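The Second Life of the Church Hall Rummage Sale

By Agnese Pärn

The doors at Werkis open at nine on Tuesday, and by then the line has reached the bakery. Werkis is a secondhand hall in a former bus garage on the edge of Clerano. It has no fitting rooms and no background music. People come with folding carts and go straight to the tables.

Secondhand shopping has changed a lot in the past decade. Most of the attention has gone to the apps, where a wool coat can be photographed, priced and sold before lunch. The old kind of sale, with piles and handwritten signs, was supposed to fade out. In Clerano it got bigger. Werkis takes in 4000 items in a normal month, and in April, when people clear out their attics, it has to turn donors away.

Iason Lambrakis has run the hall for six years. Before that he managed the stockroom of a department store, and he still thinks like a stockroom manager. Goods come in on the left side of the building and leave on the right. Nothing stays on the floor longer than four weeks. What hasn't sold by then goes to a textile recycler or to one of the 2 smaller shops in the valley that take leftovers.

"I don't want a museum," he says. "If a lamp has been here a month, the people who come here don't want that lamp."

Clothes sell fastest, especially children's clothes. Books are slow, apart from cookbooks. Large furniture is the hard part. A wardrobe that cost a month's pay in 1985 may go for the price of a pizza, if it goes at all, because few apartments have a wall long enough for it. Lambrakis stopped taking wardrobes last fall. He still gets calls about them every week, some of them angry.

The anger is easy to understand. People who call about a wardrobe are often emptying a parent's house. They have already decided to let it go, and then they learn that it has no value to anyone else. Vera Grīnberga, who clears houses for a living under the name Grīnberga, says this is the main part of her job. She charges by the room and spends a good share of the time sitting at kitchen tables. Her advice to families is to start with the bathroom, where there is little to argue about, and to leave the photographs until the end.

She also tells them not to expect money. A full house may produce 200 euros' worth of goods that a hall like Werkis can sell. The rest is given away, recycled or hauled to the dump, and the hauling costs more than the sale brings in.

Prices are the other thing people argue about. Regulars say that Werkis has become expensive, and they have a point. A winter coat that was eight euros when the hall opened is now fifteen. Rent is the reason Lambrakis gives. Resellers are the reason the regulars give. They arrive early, know the labels and fill their carts with anything they can list online for three times the price. Judetti, a smaller shop on the other side of the river, tried to deal with this by limiting each customer to ten items. The rule lasted one summer. Large families complained, and the resellers brought their cousins.

Werkis has no limit. What it does have is a back-room rule: nothing is held for anyone, including staff. Good pieces go out onto the tables with everything else, at no fixed hour, so there is little point in being first through the door. The line forms anyway. Some of the people in it have been meeting there for years, and they bring coffee.

On the morning I visited, there were 180 people through the doors before ten. A man bought a suit for a wedding and a woman bought four identical soup plates to replace the ones her son had broken. I bought a raincoat I had no plan to buy - it fits, and the zipper works.
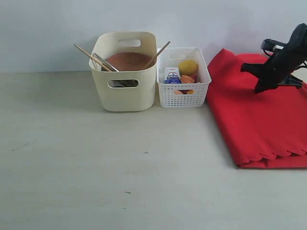
The hall closes at two on weekdays, and the evening crowd has been asking for later hours since the winter. Lambrakis is considering it. He would need another person at the register and better lighting over the parking lot, and the landlord has not answered his last letter about the lights.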